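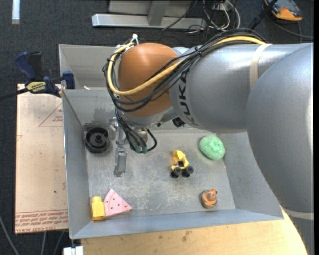
Grey sheet-metal bin, toys and small parts.

Notes on sorting storage at the Trulldale house, part 2. I finished the inventory in July. The spreadsheet has 691 rows, one per item type, with columns for shelf, bin and date last used. Anything blank in the last column for two years goes on the donate list, which now stands at 230 rows.

Labels are 29 mm tape, black on white, applied to the short side of each bin. Paper labels curled within a month in the garage. Bin codes run left to right, top shelf first. I skip the letters I and O.

Next up is the hardware drawer, mostly mixed metric and inch screws.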